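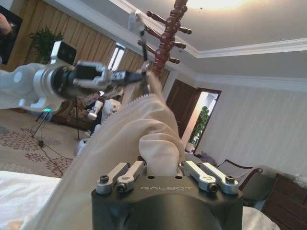
Photo: Bruven press office

Bruven adds 74 new styles to its everyday jewelry line

TRUNDLEY - Bruven, the Trundley maker of beaded and wire-wrapped jewelry, will ship its new fall collection to stores in September. The line has 74 styles, the most the company has ever put out in one season, and we are thrilled with how the colors came out!

The collection is called Plolgate, after the street where our first workshop stood. It runs from thin stacking bracelets to long necklaces in moss, rust and smoky blue glass, plus a group of drop earrings light enough to wear all day. Every clasp has been changed to a larger lobster style, which our customers have been asking for (loudly!) for two years.

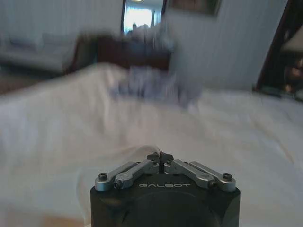

Long necklaces are the heart of Plolgate, and they come in three lengths that can be worn alone or layered. Stores often ask us how to show the colors at their best. Plain backgrounds win every time, and something as simple as the white sheet on the bed in the photo will let the moss and rust glass stand out. The display cards in each opening order are off-white for the same reason.

Shops that carried our spring line can order now. The opening order is 100 pieces in any mix of styles, and the first 400 sets of the layered necklace come boxed with matching earrings. D'Souza, our longtime distributor, will handle all orders outside the state.

Our spring line sold 3,559 pieces, and many of the new colors came straight from notes that shoppers left at the counter. Please keep them coming - we read every one.

Sample cards are ready to mail. Stores can ask for a set through the press and trade desk.

We use cookies to remember your settings. Accept | Manage

Recent news
Spring line sells out in Trundley
How to clean glass beads at home
D'Souza to carry Bruven earrings

Contact | © Bruven | Back to top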